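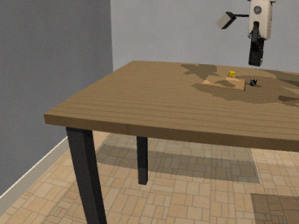

Thursday 3rd May

Mixed down side one of the Grallo record today. Started at nine, stopped for lunch, stopped again at four when my ears quit. Four songs done, one in dispute.

The dispute is over "Promberg." The band wants the vocal buried. They sent a reference track by a shoegaze group from the nineties and asked for "that, but you can hear the words." Those two requests conflict. The words sit between 1000 Hz and the top of the guitars, and the guitars also sit there because there are six of them. I cut a narrow notch in the two widest guitars and left the other four alone. The vocal came up without touching its fader. I sent that version with no note attached. If I describe what I did, the guitarist will hear the notch whether or not he would have otherwise.

High-pass filters: kick at 30, bass left open, everything else at 70 or higher. The floor tom was the exception. It was tuned low and has a ring at 300 that shows up on every hit, including hits on other drums. In February, when we tracked it, I put a folded towel on it for the first two songs and then took the towel off at the drummer's request. So the first two songs sound like one record and the next three sound like another. Today I tried matching them by adding ring to the dry ones. It did not work. Gated the wet ones instead, with a slow release, and it is close enough that I stopped noticing by the third pass. I will check again tomorrow with fresh ears.

All sessions are at 48 kHz, 24 bit. The exception is the organ overdub, which Junaid Memon recorded at home at 44.1 and which I imported in February without converting. It played back sharp and fast for a whole evening before anyone objected, and the singer liked it. We kept the sharp version for the last verse of "Lower Field" and used the corrected one everywhere else. I wrote this down on the track sheet at the time and am glad of it, because I opened the session this morning and assumed it was a mistake.

Bass. The DI is fine. The amp track has a buzz under the quiet sections that I had blamed on the cable. Swapped the cable during a retake of the bridge and the buzz was still there, so it is either the amp or the outlet on the north wall. The outlet shares a circuit with the refrigerator. Turned the refrigerator off, took another pass, buzz gone. Turned the refrigerator back on at six. The milk seems all right.

The new bridge part is better than the old one anyway. It stays on the root for two extra bars and lets the chord change happen above it. The old part walked up and gave away the chorus. I kept the old take muted at the bottom of the session.

Reverb. I have been using the plate for everything and it is starting to show. On side one I moved the snare to a short room and left the plate for voice and organ. The snare moved forward by a surprising amount. I had to pull it down a decibel and a half, then another half after hearing it in the car. The car is still the only place where I trust the low end of this record. In the control room there is a dip at the desk and a bump by the door, and for two years I have been leaning back in the chair to find the average.

Sequencing came up by phone in the afternoon. The current order is "Promberg," "Stairs," "Lower Field," "Wegener," "All the Lamps." Junaid wants "Wegener" to open, on the grounds that it is the loudest. My objection is technical. It is also the longest, and it ends on a fade with a lot of cymbal. If it opens, the side builds from there and the last track lands on the inner grooves, where "All the Lamps" has the most sibilance of anything they have recorded. The cutting engineer at Birkimer will have to pull the top end down on that song wherever it goes. I would prefer it went second. Nothing was settled. He said he would ask the others, and I expect to hear back with a third order that neither of us proposed.

De-essed "All the Lamps" regardless. Two passes, both light — one before the compressor and one after. Heavy settings gave the singer a lisp. There is one word in the second verse, "distances," that I turned down by hand, each s on its own.

Listened tonight to the first Wegener LP, the one the song is named after. I had not played it in a long time. It is narrower than I remembered. The drums are in mono, dead center, and the only wide element is a tambourine on the right that drifts ahead of the beat whenever the chorus arrives. The mastering is quiet by current standards and the turntable needed the volume up past its usual mark. Side two has a pressing fault, a tick once per revolution through most of the first song. It falls close to the tempo and I have never been able to hear the song without it. I looked at a streaming copy for comparison and it sounded unfinished.

One thing to take from it: the vocals have almost no low-mid content. I took 2 dB out of ours at 300 on "Stairs" before shutting down and the piano came back. I printed both versions and labeled them.

For tomorrow: recheck the floor tom. Redo the fade on "Wegener," which currently drops too fast in the last five seconds. Ask for the lyric sheet again, third request. Back up to the second drive before opening anything. Buy milk.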